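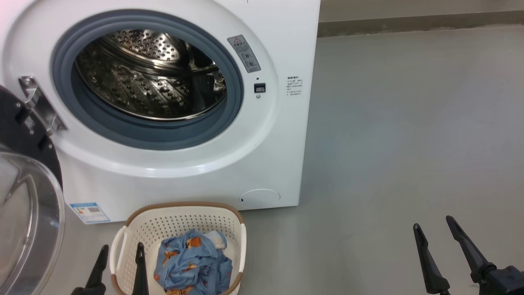 The Cikar with its door open and the drum empty.

Cikar front loader, long-term review
Posted 20/09/2022

I have put off writing this one for ages, mostly because a washing machine is the kind of thing you only notice when it misbehaves, and the Cikar hasn't given me much reason to notice it. But a few of you asked in the comments under the Waaka dryer post, and I did promise, so put the kettle on and settle in, because I do tend to go on about laundry.

A little background first. Our old machine was a top loader that came with the house, and it walked across the floor during the spin like it had somewhere better to be. When it finally gave up I spent two weekends in the showroom at Follumura, opening and shutting doors and sticking my whole arm into drums (I recommend this, whatever the salespeople think of you). I had it narrowed down to the Cikar and a Clatov that everybody seemed to love. The Clatov was prettier, I'll give it that. In the end the Cikar came in at $900 with delivery, and I liked the feel of the door, and that was that.

So, the door. It is a big round one with a black outer ring and a deep, clear glass dome, and it swings well out of the way on a proper metal hinge. I have had machines where the door creeps back and bumps your elbow while you are dragging out a wet duvet cover. This one stays where I put it. The latch needs a firm push, firmer than I expected, and for the first week I kept walking away thinking I had started a load when I hadn't. Give it a good shove and wait for the click.

The drum is stainless steel with rows of little holes, and there are raised bumps along the sides and a lifter rib to toss things around. I was a bit worried the bumps would be hard on my sweaters, and I'm happy to say they have come through just fine on the wool cycle – including the gray one I should have been washing by hand all along. Socks don't get stuck anywhere, and the inside wipes clean with a soft cloth in no time.

Now for the part I always get emails about, the rubber gasket. It's a thick blue-gray one, nice and smooth, and I have been very strict with myself about looking after it. After the last load of the day I run an old dish towel around the fold, leave the door open overnight, and once a month I do an empty hot wash. Ours smells of nothing at all, and that is all I ask of it. If you are coming from a top loader like I was, please do get into this habit early! Lint and hairpins love that fold, and I once fished out a whole shopping list, still legible.

As for the washing itself, everyday cottons come out lovely. I use the 40 minute quick cycle for almost everything during the week, and it handles school shirts and kitchen towels without any fuss. Muddy soccer gear needs the long one. Grass stains on the knees still need a rub with soap beforehand, but I have yet to own a machine that could manage those alone, so I won't hold it against this one.

The spin is quiet enough that I can talk on the phone in the next room. It does give a rather alarming thump when you wash a bath mat by itself, so throw a couple of towels in to keep it company.

What don't I like? The manual is dreadful, for one thing, and I ended up penciling my own notes in the margins. There is quite a lot of small print on the machine as well, and my eyes are not what they were. There's a gray warning label right beside the door opening, stuck on at a slight angle, and yes, it bothers me every single time I load the thing. I have tried to peel up a corner and straighten it. I have not succeeded, and my better half has asked me to stop.

I'd also have liked a longer drain hose. Ours only just reached, and we had to shuffle the laundry sink cabinet over to make it work, so measure before you order.

Would I buy it again? I would, quite happily. If you do a lot of big bedding, go and try the Clatov too, as it takes a larger load and the price was close enough. For a regular family pile of shirts, towels and pajamas, the Cikar has been a pleasure to live with. I'll do an update in October once the heavy winter blankets come down from the closet and it has to earn its keep.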